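The long goodbye to the plain old switch

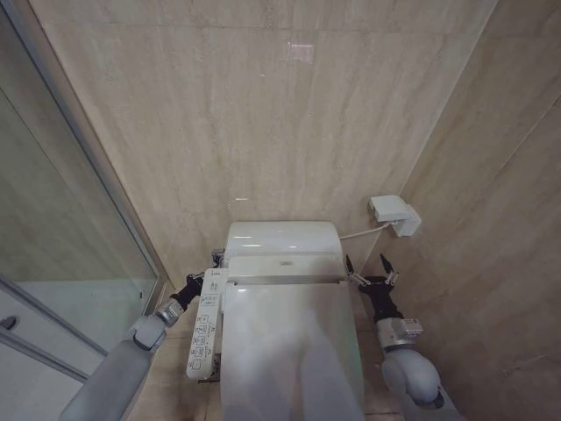
A seat with its own control panel, buttons running all the way down the side.

I have been meaning to write something about buttons for a good while now, and what finally pushed me into it was a kettle. My old one gave up in July after many years of faithful service, and so off I went to find another, thinking (foolishly, as I see now) that it would take me ten minutes. I wanted a kettle that boils water when you press a switch and stops when the water has boiled. What I came home with was a Hiltier, a very handsome thing, and it wanted my email address.

Now, I am not one of those people who thinks everything was better when the telephone was tied to the wall. I love gadgets, I always have, and my family will tell you that I can't walk past a shop window with a blinking light in it. I have a watch that nags me to stand up, and I do stand up! I have lamps that come on by themselves at dusk and I still get a little thrill from them every evening. So please don't read this as a grumble from someone who wishes the whole business would go away. I only want to ask, as a friend of the stuff, why so much of it has stopped trusting me to use my own fingers.

The kettle does have a switch, I should say in fairness. It's on the base, and it boils the water to whichever temperature was last chosen in the app. If you would like a different temperature, you have to get your phone out, wait for the Brestov app to wake up (Brestov being the company that runs the clever side of things for Hiltier), let it find the kettle, and then slide a little dial about with your thumb. I timed it one morning, in my dressing gown, and it took 51 seconds. The same job could be done by a knob in less than 2, and the knob wouldn't have asked me whether I wanted to turn on notifications.

I do see how we got here. A knob costs money, and it has to be designed and fitted and printed with numbers, and once it has left the factory it can't be changed. An app can be changed as often as you like. If somebody thinks of a lovely new setting next spring, they can send it to every kettle in the land overnight, and that really is a marvellous thing when you stop and think about it. My Damasceno radio picked up a whole new alarm feature that way, two years after I bought it, and I use it every single day.

But the same radio also lost something along the way. One update moved the sleep timer from the front button into a menu, and then a later one moved the menu, and I lay there in the dark prodding at it for longer than I care to admit. A button that is in the same place every night is a kind of promise, I think. Your hand learns it, and after a while you don't have to think about it at all, and you can save your thinking for something nicer.

And there's the matter of everybody else in the house. When I press a switch, anyone who has watched me can press it too. When the controls live inside my phone, they go out of the door with me. My mother came to stay for a fortnight and couldn't make herself a cup of tea at the right heat for her green leaves unless I was at home, and she is a woman who ran an office with a telex machine in it, so I won't hear a word about her being bad with technology. She was perfectly able. The kettle just didn't know her.

People will say that I should simply buy the cheaper sort, with no brains in it. I could, and some days I'm tempted. But the good parts (the quiet boil, the proper insulation, the nice pouring spout) are more and more kept for the models with the app, so that you can't have the one without the other. I went through the owners' forum at Stususine, where people are patient and kind and know far more than I do, and found a thread on this very subject with 3,552 replies. I didn't read them all. I read enough to feel a good deal less alone, and to pick up a tip about descaling.

What would I like instead? Nothing very grand. I'd like the everyday things to be on the object itself, where I can reach them, and the fancy things in the app for those who enjoy that (I'd be among them, most weekends). I'd like the object to go on doing its main job when the internet is down, or when the company has been sold to another company. And if 1,000 extra settings are to be offered to me, I'd like them offered after I've had my tea.

The kettle is on as I write this, as it happens. I've left it set to a full boil and taken the app off my phone, and my mother is coming back next week with her own thermometer.

August 29, 2020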